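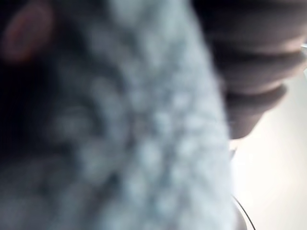
Medrano 上一封里写:

我们这边七月也要上 Soltuda 了,两台,先放毛巾线。上面发的通知只有一页,说"岗位有所调整,人员不减",别的没讲。想问已经上了的厂:

一、原来分拣和喂料的人后来都去哪了?是真留下了,还是过几个月慢慢就没了。
二、机器抓毛圈的东西到底行不行,供应商演示的时候用的全是新毛巾,平平整整一摞,我们收回来的可不长那样。
三、计件工资怎么算。我们现在一半人是计件,机器一上,人手里过的件数肯定往下掉。
四、夜班还留不留。
五、谁负责叫停。有没有写成文字的东西。

哪怕只回一条也行,我们下周要跟厂里坐下来谈,手里什么材料都没有,光说担心没有用。

——以上是 Medrano 的来信,我接着往下回

先说明,我是 Zeltetgate 早班的,毛巾线,代表我们班写,厂里没让我写也没不让。趁着中间休息打的字,错字别管。

我们上 Soltuda 到现在有一阵子了。全厂早班 27 个人,机器两台,跟你们一样先放毛巾线,床单那边没动。按你的顺序来。

第一条,人去哪了。

27 个人现在还是 27 个人,这个没骗人。但是活不一样了。以前分拣台上站一排,抖开、看一眼、扔进格子,一边干一边说话,一个早上就过去了。现在抖开和往里喂归机器,人分成三摊:一摊在机器前头把缠成团的拆开,一摊在后头看叠得对不对,还有一摊跟着屏幕走,卡了就去处理。

拆团那一摊最累,这个一定要跟你们厂里讲清楚。以前拆团是夹在别的动作里干的,拆两下,叠几条,手换个姿势。现在是一整个早上只拆团。手腕、虎口,都疼。我们头一个月有人贴着膏药上班的。后来吵了一次,改成轮岗,每两个小时换一摊,好多了。轮岗这件事要写进去,一开始就写,别等。我们是后补的,补得很难看,班长拿着一张手写的表到处问谁换谁。

另外"屏幕那一摊"听着像是升职,其实工资一分没加。培训半天,在一间没空调的会议室里看幻灯片,幻灯片是英文截图配中文旁白。看完就上岗了。你们谈的时候问一句:看屏幕算不算另一个工种。我们没问,现在再问就很被动了。

第二条,毛圈的东西。

能抓。但是分情况。浴巾好,地巾也好,厚的它喜欢。小方巾不行,一抓两三条,后面叠出来就是一坨。毛圈被勾出来的旧毛巾,经常放不下来,挂着,甩两下还挂着,然后报警。浴袍完全不行,带子会缠,我们现在浴袍全走人工,跟以前一样。

还有一种情况你们演示的时候肯定没看到,就是从滚筒出来没烘透的。潮的重,它抓起来垂得跟干的不一样,找角就找不准。机器自己不会说"这条潮",只会说"重试"。重试三次就停下等人。站后头的人用手一摸就知道,可是后头的人摸不到,东西在前头。所以现在是前头拆团的人顺手摸一下,潮的丢回筐里。这个动作哪份说明书上都没有,是我们自己加的,厂里现在当成理所应当了。

跟你讲个数。上个月我们自己记了报警,拿本子记的,早班一共 182 次。供应商那边系统里导出来的比这个少得多,因为重试成功的它不算,人伸手帮了一把它也不算。所以你们一上来就要自己记,本子挂在机器旁边,谁处理谁写一笔,写时间、写什么东西、写停了多久。没有本子,开会的时候就只有他们有数字。

Windley 那边说他们没记,后来谈人手的时候很吃亏。Windley 的要是看到了自己补充一下,我转述的不一定准。

第三条,计件。

这条最乱。我们谈下来的结果是:毛巾线取消计件,改时薪,时薪按上机器之前三个月的平均拿。听着公平是吧。问题在于那三个月里有淡季,手快的人平均被拉低了,现在每个月比以前少拿。手慢一点的反而多了。班里为这个闹过别扭,到现在还有两个人不怎么说话。我的建议,你们要求按十二个月平均,或者按旺季那几个月,总之把日期先定下来再签。我们是先签了才发现日期在附件里。

床单那边还是计件,所以现在没人愿意从床单调到毛巾,也有人想从毛巾调回去调不了。这个也是没想到的。

厂里定的指标是每台每小时 300 件。这个数是供应商给的,拿新毛巾跑出来的,前面说过了。指标达不到的时候,会上问的是"前头拆团怎么跟不上"。你们务必把指标跟人的考核分开,要写明,机器的件数是机器的件数。我们现在口头上是分开的,墙上那块板子上可没分开,早班晚班的数并排写着,谁看了都要比一比。

第四条,夜班。

留了,但是人少了。夜班原来的人有一部分挪到了早班和中班,不愿意挪的可以留,没有强迫。夜班补贴就没了嘛,挪过来的人每个月少一截,厂里说这属于"正常调班",不补。我们觉得该补,还在谈,没结果。

夜班留下来的人说最不习惯的是静。以前线上一排人,现在隔得老远,喊一声听不清。半夜机器停了,一个人走过去,一个人处理,再一个人走回来。我们提了要求,夜班处理卡料必须两个人在场。批了。刚批的,执行的怎么样还不知道。

第五条,叫停。

这条我最想说,偏偏休息快结束了,写快点。

现在的规矩是谁都可以按停,按了不用解释,事后写在本子上。这是吵出来的。刚上的时候规矩是"先通知班长,班长确认后停机",结果班长在另一头,东西已经缠进去了,大家都站着看。后来有一次差点夹到袖子,人没事,袖口扯开了,那以后才改的。不要等到那一步。你们就直接照抄:任何人可以停,停机时间不计入个人考核,重新启动要两个人都说好了才行。

再有,清理抓手上的绒毛这件事,要停机断电再做。绒毛积得很快,积多了抓不牢,所以总有人想趁它停在那儿等料的两三秒伸手抹一把。它在等料,它没停。这句话我们拿大字贴在机器边上了。新来的还是会伸手,老的也会,我自己也伸过。

别的零碎的:

围裙带子要系在后面,长的剪掉。
机器旁边的灯换过一次,原来太亮,后头看叠边的人眼睛受不了,头疼。换成偏暗一点的,供应商说影响识别,试了一周,没影响。
冬天静电,碰一下打一下,地上铺了垫子好一些。
培训要求给中文材料,纸的,能带走的。
问清楚供应商的人驻场多久。我们这边说的是驻场到稳定为止,"稳定"谁说了算没写,后来他们自己说稳定了,就走了。

有没有好的地方?有。抖湿浴巾那个动作是真的伤肩膀,干了十几年的都有毛病,现在不用抖了。班里年纪大的几个是支持留机器的,这话也得替她们说。早上下班的时候胳膊抬得起来,回家还能做饭。所以我们班的态度不是一条心的,你们那边估计也不会是,谈之前最好先在自己人里问一圈,分开问,一块儿问大家都不吭声。

我们跟厂里签的那份补充约定,可以发给你们看,把工资那页抽掉。附件太大列表发不出去,要的单独给我来信。轮岗表也有,现在是打印的了。

Windley 夜班怎么弄的我也想知道,还有你们浴袍是不是也走人工。看到回一下,回到列表里,别只回给我一个人,上回就是这样,好几个厂都没看到。

铃响了,先这样。计件那条附件在第几页我晚上翻出来再补。

Zeltetgate 早班 毛巾线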